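Part-Time Bench Assistant, Grullero Repair Shop
Grurnidau location 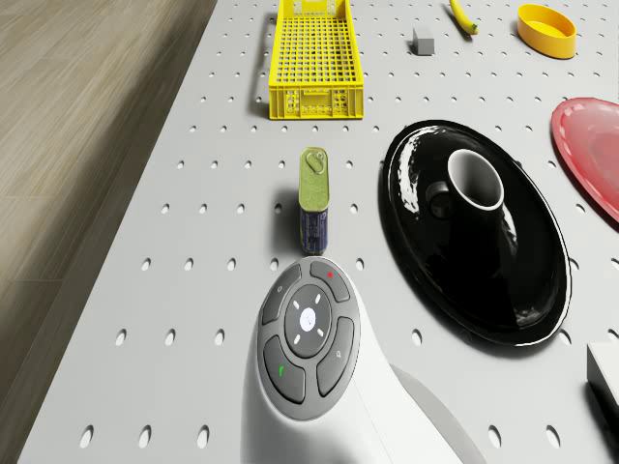

Pegboard tabletop and wood-grain floor.

Grullero is hiring a part-time bench assistant for the small appliance side of the shop. We fix lamps, radios, mixers, sewing machines and fans for walk-in customers, plus a steady flow of work from two hotels. The person we hire will work under the two repairers already here and will take over intake from the front desk.

Posted 16/01/2026. Open until filled.

What the work is

You will check items in, write the tag, and do the first look before a repairer picks the job up. Once you are settled in you will handle cord and plug replacements, switch swaps, cleaning and basic testing on your own. You will also order parts through the Drekar catalog and put them away when they come in. Mondays through weekends we keep the same hours, 10 to 6, and shifts are split between staff a month ahead.

What we need from you

You can use hand tools and a multimeter without being shown. You can solder a clean joint. You write legibly, because the tags are still on paper. You can lift 70 pounds with a cart or a second person. A driver's license helps for hotel pickups but we will hire without one.

We do not ask for a degree or certificate. If you learned on your own things at home, tell us what you fixed and how it went.

Pay and terms

Pay is $145 per shift, three shifts a week to start. There is a tool allowance after your first 5 weeks. Staff can use the benches after closing for their own projects and buy parts at cost. Street parking only. The shop is up one flight of stairs and there is no elevator.

We would like someone to start by May at the latest. Earlier is fine.

How to apply

Drop off a letter at the counter or mail it to Grullero, Mulder Building, second floor, Grurnidau. One page is plenty. Include a phone number and the times you can't work. We call everyone we want to meet and set up a paid trial shift at the bench. Please do not send original certificates or photos, as we can't return them.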